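**Lutelcombe Computer Reuse Program: progress report, Saturday, April 1, 2006**

Thank you for backing us through a second term! We've had a terrific few months, and the evening classes are going better than we dared hope when we wrote to you in October.

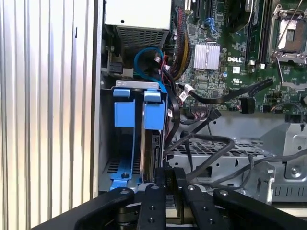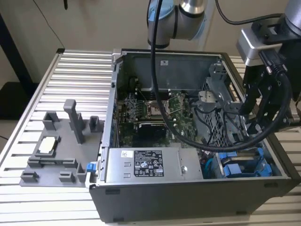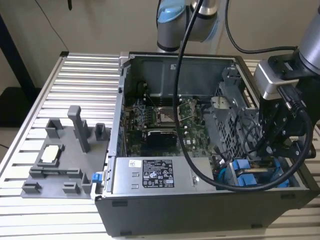
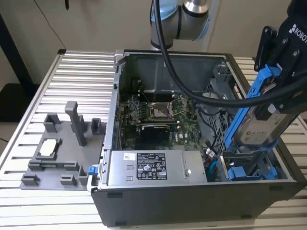

Desktop towers with the side panel off.

Dervishi wrote back after our last update to say the classes matter more than the machines, and could we please run one in the daytime for shift workers and parents with little kids. We've taken that on board. A Tuesday morning group starts next month at the Brunora library, and 90 people have put their names down already (we have chairs for fewer than that, so it'll be split).

**Spending.** $3,555 of the grant has gone so far, mostly on hall hire, printed workbooks and the phone line. We have $500 set aside for bus fares.

**Classes.** Email and online banking are still the favourites. The family history night was a late addition and it was packed, with people staying to swap surnames well after we'd stacked the chairs.

**Still to do**

- Finish the large-print workbook
- Confirm the Lesidance hall for winter
- Find 2 more tutors, ideally one who speaks Italian

The hall is the one real worry, as their bookings open late this year.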